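So I've finally started the family tree, and it has eaten my whole April. I only meant to look up one great-aunt in Sondstead! Now I've got 300 names and a stack of notes I can't read.

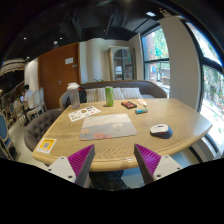

The Öberg side is the worst. Half of them changed the spelling when they moved, and the other half seem to have called every single son the same thing (thanks for that). 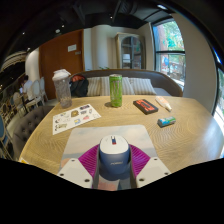
Mum reckons there's a line going back to 1612 – I've got as far as a baker with 22 grandchildren and then it all goes quiet. Next up is the parish office in Rungate, if they ever ring me back. More when I know more.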